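Keeping colours bright without losing your mind

The September wash is a low point in our house. Summer things come out of bags and off hooks, most of them smelling of sun cream, and all of them need doing before they go up in the loft. I used to throw the lot in together and call the result beige. These days I have a few rules, most of them learned at the cost of a decent shirt.

Sort by what bleeds

White, dark and coloured piles will do for most people. I add one more for anything new, red, or bought at the Lurkthorpe market from a man who wouldn't meet my eye. To find out if something runs, damp an inside seam, press a white hankie on it and wait a few minutes. If the hankie changes colour, that garment washes alone until it has calmed down.

Yellow deserves its own mention. It looks harmless and it mostly is, but it takes up other colours like gossip. One navy sock and your sunny yellow is the shade of an old bruise. Wash it with its own kind or with cream. 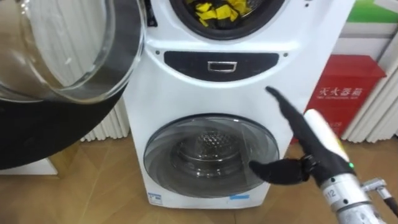 Yellows on their own, door open.

Don't stuff the drum

My neighbour Rasha Nassar loads hers as if she were packing for the lifeboats, then complains that things come out with powder on them. You should be able to get your hand in flat above the clothes. If you can't, take something out. Very small loads are nearly as bad, as one wet bath towel and a pillowcase will thump about all through the spin and wake the dog.

Turn things inside out

Jeans, printed T-shirts, anything you'd like to go on looking new. It takes a moment and saves the side people see from being rubbed against zips. Do up the zips while you're at it, and check the pockets. I have washed 2 library cards, a conker and a perfectly good fiver, and only the fiver came through with any dignity.
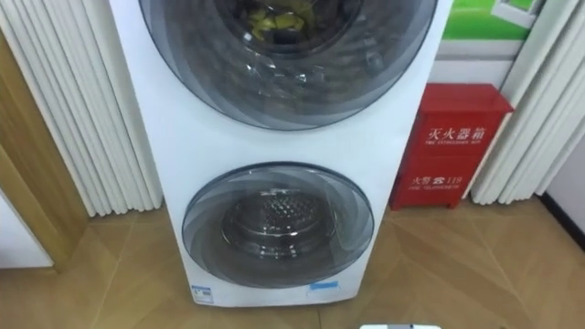
Less powder than you think

The scoop is not your friend. In soft water I use half of what the packet suggests and nothing has walked out on its own yet. Too much leaves a film that makes colours look dusty, and the usual response is to add more. If your towels have gone stiff, put them through once with no powder at all and a cup of white vinegar. Never mix vinegar with bleach, however clever you are feeling.

Cooler is kinder

Thirty degrees does for everyday clothes. Keep sixty for bedding, tea towels and whatever the children have been sick on. Once a month, run the machine empty and hot, and wipe round the rubber seal with an old cloth. You will find things there. Try not to dwell on them.

Get it out promptly

Washing left sitting in the drum gets creased first and then smelly, and no amount of optimism will air it. Set a timer. When you do empty the machine, feel right round the back of the drum as well, where single socks go to start a new life. 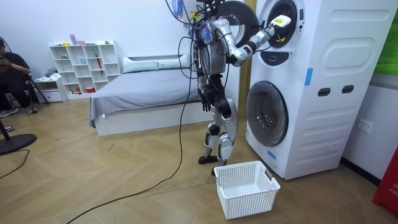 Reaching into the upper drum.

Dry in the shade

Sunlight is splendid for whites and ruinous for everything else. Hang colours inside out, on the side of the garden that gets the breeze, and bring them in before they turn to cardboard. Shirts go up by the hem and jumpers go flat on a towel. Black things, if you own as many as I do, can dry indoors on the airer with a window open a crack.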